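Moving Large Folders Through the Browser

Most web file managers were built for single documents. A user opens a page, picks a file, and the browser sends it in one request. The method holds up well for a contract or a spreadsheet. It breaks down when the job is a folder tree with 1000 items in it, several levels deep, sent over an office line that drops out twice a day.

Zitby, the transfer tool from Prillia, takes a different route. The page reads the folder tree first and builds a manifest before any data leaves the machine. The manifest holds the relative path, size, modified time and checksum of each file. The server compares it with what is already stored and returns a list of the parts it needs. Only those parts are sent.

Each file is split into blocks of 2 MB. A block is the smallest unit that can fail, so a dropped connection costs one block per open stream and no more. Small files are packed together until a block is full, which cuts the number of requests sharply on source code folders and mail archives.

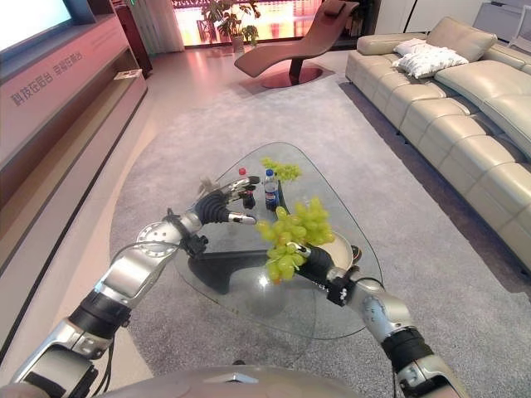 Block size can be changed in the server settings, but the default suits most lines. Larger blocks lower the overhead on a fast internal network. On a poor mobile link they raise the cost of every retry, and the progress bar moves in long jumps that users tend to read as a stall.

Resume depends on the manifest. When the page is reloaded, the user selects the same folder again and Zitby matches it against the open session. Files with the same path, size and modified time are treated as unchanged, and their finished blocks are skipped. A strict mode recomputes every checksum first. It is slower, and on older laptops the wait before the first byte can be longer than the transfer itself.

Sessions stay open for 60 minutes without traffic. After that the server keeps completed files and discards partial ones. Administrators who support field staff will want to raise this limit – a lunch break is enough to lose half of a large video file.

Downloads are the harder direction. A standard browser download hands the page one file at a time, and many products work around this by building an archive on the server. The archive needs temporary disk space, and the user has to unpack it at the other end. Zitby writes straight into a local folder where the browser allows it. Where the browser does not, it falls back to an archive that is streamed as it is built, so no temporary copy is held on disk. The fallback cannot be resumed.

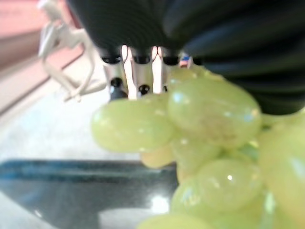 Green grapes at close range.

Path names cause more trouble than size. Windows refuses certain characters that Linux servers accept, and two names that differ only in case will collide. Zitby checks for both before a download begins and shows the affected names in a table. The user may rename, skip or stop. The choice can be saved as a rule for the whole account.

Permissions are not carried over by default. The Navarro release added an option to store them in the manifest and restore them on the server side, for Linux targets only. Access lists from Windows shares are ignored without a warning, and the manual mentions this only in an appendix.

Logging is adequate. Every session produces a plain text log with one line per file and a second log for retries. On a folder of 700 scanned drawings the main log was easy to search. The retry log gives block numbers without file names, so the two must be read side by side.

Prorngate, the companion gateway, handles sign-in and sits in front of the file server. It can be left out on a private network. If it is used, its own request size limit must be set above the block size, or every upload will fail on the first block with a generic error.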